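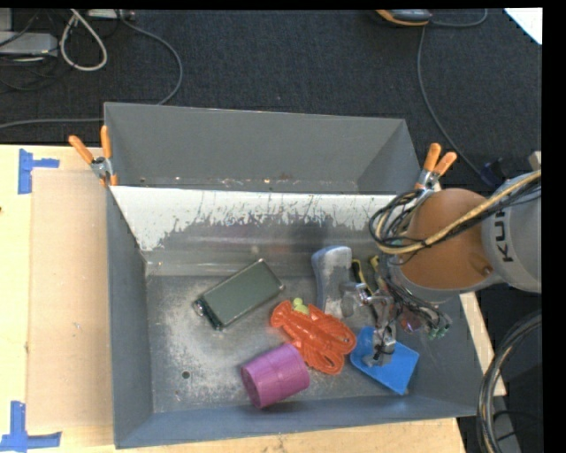
**May 30, 2024**

Sigita rang at lunch, full of this sleep course from Wornalico. Six weeks, £59, and you're promised an extra two hours a night by the end of it. Two hours! I asked who had measured that and she said it was on the website.

She wants me and Dalia to sign up with her. Dalia already has, of course, same as she did with the vinegar drinks last October, and those are still under her sink.

I said I'd think about it. Read the small print after tea: no refunds after day 16, and you have to buy their pillow separately.

Awake till gone one last night. Still not paying for it.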